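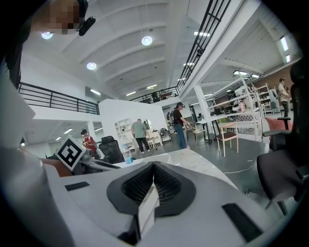 Hand-held unit, pad side up, marker on the left edge.

Pads and marker on hand-held gripper: service order and re-calibration

Posted in Grippers and End Effectors by Viktória Kun

We run several hand-held grippers in the same pattern as the one in the photo: two black mesh-covered pads meeting in a V, rubber strips set into the white housing, square fiducial on the side. Tracking is done from the marker and the logs go into Alanura.

After a pad change on one unit the reported jaw opening no longer returns to zero. It sits at 11 counts with the jaws fully closed. Before the change it was at 0 or 1. I replaced both cushions, cleaned the channel between them and refitted the white center strip. The marker was not removed, but I did hold the unit by that edge while pulling the old adhesive.

Two things I need to know:
Is the offset more likely from the pads or from the marker?
Does the marker have to be re-registered after every pad change, or only when it has been disturbed?

Firmware is 338 on all units. The others read normally.

Fleleretti_bench

Check the pads first. New cushions stand higher than worn ones, and the closed position is wherever the pads stop each other. Procedure we use:

Power down and clamp the housing, pads up.
Look along the center ridge under a side light. Both cushions should meet the strip at the same height. If one rides up, the adhesive is folded under it.
Close the jaws by hand and hold for a few seconds. Release. Repeat until the reading is the same three times in a row.
Store the new zero.

If the reading is steady, it is pad height and the stored zero takes care of it. If it wanders by more than 2 counts between closures, the marker or its backing plate is loose. Press on each corner of the marker with a fingertip while watching the live value. It should not move.

We change pads at 4000 closures. The mesh usually looks fine at that point but the foam has taken a set.

ichikawa_cell2

Had this on unit 249. It was the marker, one corner had lifted. New marker, re-register, done. Don't reuse the old adhesive square.

Re-register only if the marker has moved or been replaced. A pad change by itself needs a new zero and nothing else.

Ultside user

Same problem here, following. Does the side rubber have to come off to get at the pads?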